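Bench notebook, Jul 25, 2020
Hirnton handheld gripper kit, trial unit, second session

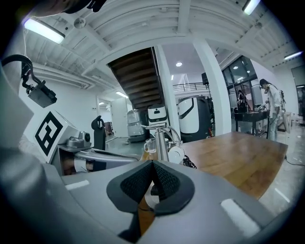 Picking up from the last entry. The sales sheet says a new operator is "productive in minutes," and I have been trying to decide what that is supposed to mean. If it means you can pick up a mug and put it down, fine, so can anyone with a pair of salad tongs. If it means the recording that comes out is good enough to train on, then we are not there, and I don't think the sheet's author checked either.

Setup today: wood table by the stairs, the tap, the glass mug. Task is mug to spout, hold, mug back to start. I picked glass on purpose. The Hirnton demo reel is all foam blocks and matte plastic bottles, and our own list has a lot of clear things on it.

Fingertips first. The mesh pads grip better than I expected on the mug body. On the handle they are poor. The V shape wants something to settle into, and a handle that sits a bit crooked rolls toward the tip and stays there. Closing harder doesn't help. Dow's older flat pads did better on the handle and worse on everything round, so call it a draw. Would like to try their pads on this housing if the screw spacing matches. Measure before asking.

Tracking. The marker cube on the side is a decent idea and I have no complaint while I hold the thing level. Turn the wrist over to bring the mug in under the spout and the pose gets jumpy. 39 takes kept today, 7 thrown out for pose jumps, and every one of the 7 was on the turn. Support's answer last time was "improve lighting." The ceiling fixtures were on for the whole session. I am not buying lamps to make a rig do what its brochure says it does in an ordinary room.

Check whether the jumps line up with my forearm getting between the cube and whatever needs to see it. That would be a training problem and I'd have to take back some of the above.

Weight. No number on the sheet, which I take as a number. Fine for a short run. By the end of the morning my wrist was sore and I had started resting the housing on the table edge between takes, and that shows in the data as a dip at the start of each one. Trim the starts. Tell the next person not to do it.

Calibration. Manual says once per day. I did it at the start, then again after lunch out of suspicion, and the two results did not agree as well as I would like. Didn't bump anything that I noticed. Repeat tomorrow with nobody touching the rig in between.

Price. Quote is 2000 for the kit, plus 1000 a year for their Cleltus software, which is where the pose cleanup lives. Without Cleltus you get raw files and a PDF. Asked whether the raw format is documented and got a link to the PDF. The PDF has a heading for it with a paragraph that says to use Cleltus. So the real price is the second number, every year, for as long as we want to read our own recordings.

Marovham offered a similar arrangement in December and we turned them down over exactly this. I don't see what has changed except the color of the brochure.

What I'd want before signing:
- file format in writing, enough to write our own reader
- a spare set of pads in the box, these will wear
- the jump on the wrist turn either fixed or admitted
- trial extended, at their cost

Still to do: same task with the left hand, same task with a heavier mug, somebody other than me holding it. I have got used to its habits by now and am probably flattering it. Takes are on the shared drive under hirnton_2. The 7 bad ones are in there too, please leave them alone, I want to send them to support with the times marked.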